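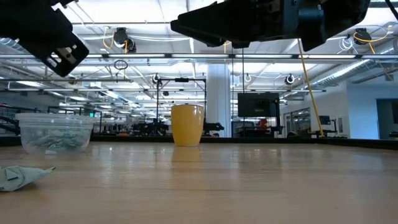 Both grippers over the table, with the yellow cup and the tub of crumpled paper.

So, the cable. I promised a couple of you in the comments that I'd write up what happened with the right arm in July, and I've put it off because it makes me look a bit silly, but okay, let's go.

For anyone new: I work on a two-arm tabletop setup at Jilutstead. The job we were chasing this summer was tidying. Pick up crumpled paper, put it in the plastic tub, leave the cup alone. That last part is the hard bit! Paper is forgiving, you can grab it badly and it still comes along with you. A cup goes over if you so much as brush it on the way past.

We'd been having a great run, too. Ga-eun Seo had rewritten the part that decides which arm goes for what (we call that piece Rafferty, don't ask, it was named before I got here) and the two arms had finally stopped dithering at each other over the middle of the table. I was feeling pretty smug. I had a sandwich in my hand, that's how relaxed I was.

Then the right gripper just stopped listening. It had closed on a piece of paper, lifted it, and started across toward the tub, and when it was supposed to open, nothing. The arm carried on with its plan like everything was fine, went back for the next piece with its fingers still shut, and pushed down into the table. Not super hard, but hard enough to make a noise I did not enjoy. I hit the stop button and dropped the sandwich.

My first guess was Ga-eun's new code, and I said so out loud, which I've since apologized for. We rolled Rafferty back to the old version and ran it again. It was fine for 20 minutes, so I was sure I'd cracked it. Then it did exactly the same thing again, with the old code.

So we went to the logs. The gripper sends a little "I'm alive, here's my position" message all the time, and when we lined those up with the arm's movement there was a gap. It was always in the same kind of place, with the wrist turned all the way in and the arm reaching low. Run 1526 was the clearest one, if anybody from the team is reading and wants to look it up. The messages drop out, the arm keeps going, the messages come back a few seconds later as if nothing happened.

Wrist all the way in, arm reaching low. You've guessed it already. The gripper cable was getting tugged. I had tied it down myself in the spring and I'd left it a nice neat short loop, because I like things to look tidy (yes, I know), and at that one angle there was no slack left. The connector was working itself loose a hair at a time.

The new cable has a lot more slack and a proper clamp, and Ga-eun checked my work this time, with the wrist turned every way it goes. But the bit that really bugged me was the arm carrying on without its gripper. A loose plug is going to happen to everybody sooner or later. An arm that pushes down on a table without knowing what its hand is doing is a different thing, and if my fingers had been in there fixing the cup I'd be typing this with the other hand.

So now if the gripper goes quiet for 36 milliseconds, both arms halt and stay halted until a person clears it. We also put a limit on the downward push. It does trip for no good reason now and then, and Ga-eun thinks my number is too jumpy. She may be right, we're still arguing about it.

I also went over to Stastcombe, where they have a very similar table, and asked them to wiggle their cables. One of theirs was loose too. They were very nice about it and gave me a cookie.

Next up is the cup with something in it, and I'm bringing towels.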